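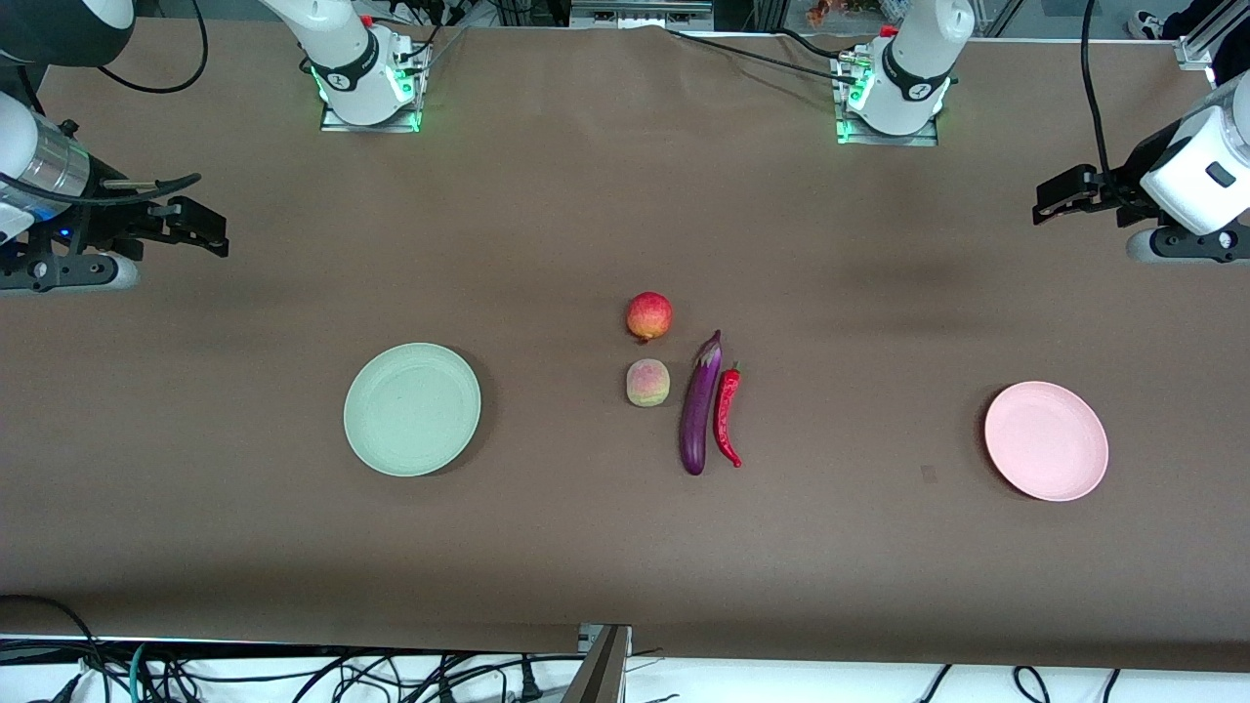

Storer everyday plates, the small set, 30 bucks. Had them since October, used pretty much daily, so this is a long-term review even if I'm typing it fast on a lunch break. Short version: good plates, dumb box, buy the small set first. I wanted something for fruit and veg mostly. Snacks, prep, the stuff that sits out while you figure out dinner. Not a dinner party plate. Four pieces of produce in the middle of a long table and a couple of plates to go with them, on plain brown, that's about as fancy as I get. And for that kind of thing they're right. You put them out, you use them, you stack them.

Size. Smaller than I pictured from the listing. Product page shows one with a giant sandwich on it and I have no idea where they got that sandwich because mine hangs over. Good for a cut apple, toast, half a sandwich, cheese. Pasta no. If you want to eat actual dinner get the large set, which was 89 when I looked and I did not get it, so can't help you there.

Weight. Medium. Heavy enough that they don't skate around when you're cutting something with a butter knife. I can carry the whole stack in one hand, my mother in law can't, or says she can't. Fatima Chukwu (neighbor, borrowed them for a birthday) said they felt cheap compared to her Tomier ones. She paid a lot more for the Tomiers. She also gave mine back with frosting on the bottom.

Washing. Dishwasher, bottom rack, every night. No problems. Top rack is a tight fit in mine and they knock against the spray arm so don't bother. Tomato comes off fine. Beet took a scrub. Turmeric left a shadow on one plate that's been fading a little each wash, still there if you look for it. Dried egg is dried egg, soak it.

Microwave. Says safe up to two minutes in the little leaflet. At one minute the plate's warm, at two you want a towel. Leftovers get hot in the middle and the plate edge gets hotter than the food does. That bugs me more than anything else on this list and I've docked a star for it.

Knife marks: yes. Light grey ones from a steak knife, all on the same plate becuase I always grab the top one. Most rubbed off with baking soda and a sponge. I'd cut on a board and not do what I do.

Drops: one, from counter height onto the kitchen floor. Survived. Not testing that again. No chips so far on any of them, though one came out of the box with a small rough spot underneath that scratched the counter before I noticed. Check yours. Run a thumb over the bottoms before you put them down on anything nice. I emailed about it, got a reply the next morning from someone named Halvard Solheim who offered a replacement with no photos needed and no sending the old one back. Replacement showed up in a week. Smooth bottom. So customer service gets a full score from me.

Packaging, ugh. Way too much of it. Big box, smaller box, foam corners, tape on the foam corners, and then a glossy card thanking me for joining the table or something. Took longer to break down than dinner took to cook. My order number was 2849 and it was printed on five different stickers, all of which leave glue.

Stacking. Fine up to a point. They nest ok but you get a clink when you set one on another, and at 6 am in a quiet house it's a loud clink. I put a paper towel between the top two. Works.

What I looked at before buying:

Prosa. Nicer looking, deeper, more like a shallow bowl. Good for berries that roll. Out of stock for ages and hand wash only, so no.

Shehu. Cheaper by a lot. My brother has them, and his have gone cloudy.

Tomier. See Fatima. Lovely, too much money for something I put onion ends on.

One thing I'd change, they should sell singles. If I break one I have to buy a whole set again, and then I have too many plates and no shelf. I asked Halvard about this in the same email and he said they "pass that along." OK.

Also the leaflet claims 200 washes before any dulling. I haven't been keeping a tally so take that however you like. Mine look about the same as when I got them apart from the turmeric one.

Who should get them: people who snack standing up, people with kids who want four separate things that can't touch, anyone who sets fruit out and wants a plate near by for the peels. Who shouldn't: anyone who needs one plate to do dinner too, or who microwaves everything.

Four stars. Would be four and a half without the hot edges but the site won't let me do halfs.

Edit: somebody asked in the comments if they work for a cut melon. Quarter melon yes, half melon drips all over. Put something under it.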